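Safety Practice Writer, Robot Operations
Dirkiver, Clarwood office
Full time, on site

Dirkiver is hiring one person to write and maintain the rules our teams follow when they test two-armed robots in simulation and then on real equipment. The job is mostly writing, checking and asking questions. You do not need to be an engineer, but you need to be comfortable sitting with engineers all day.

Our current rulebook was put together by several teams over several years. Parts of it overlap and a few parts disagree with each other. The section on kitchen tasks is the oldest and will be your first assignment. It has to say when an operator may take over from the software, how a failed run gets logged, and what has to pass in simulation before the same task is allowed on the test floor at Blackburn. 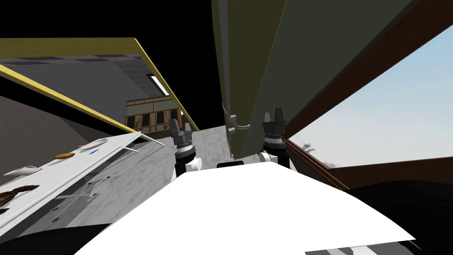 You will work with a group of 5 operators and the two engineers who keep the simulator running. Expect to spend one day a week at Blackburn. Travel between the two sites is paid.

What you will do

Rewrite the kitchen task section and keep it current.
Read run logs and flag entries that do not follow the logging rules.
Sit in on test sessions and note where the written rule and the actual practice differ.
Run the short rules briefing for new operators.
Keep a record of every rule change, who asked for it and when it took effect.

What we are looking for

At least 4 years of work in safety, quality, technical writing or a similar field. Clear written English. Experience with a written procedure that other people had to follow, in any industry. We have hired from food plants, warehouses and hospitals before. If you have read robot safety standards, tell us which ones, but we will train someone who has not.

Robot operation experience is not required. You will complete our operator course in your first month, including the emergency stop test, and must pass it before you enter the test floor alone.

How to apply

Send a resume and one writing sample of no more than 400 words. The sample should be a set of instructions for a task you know well. Use reference 606 in the subject line and address it to the Milley hiring desk, which handles applications for both sites.

Applications close Thu 7 October. Interviews are held at Clarwood and include a short editing exercise.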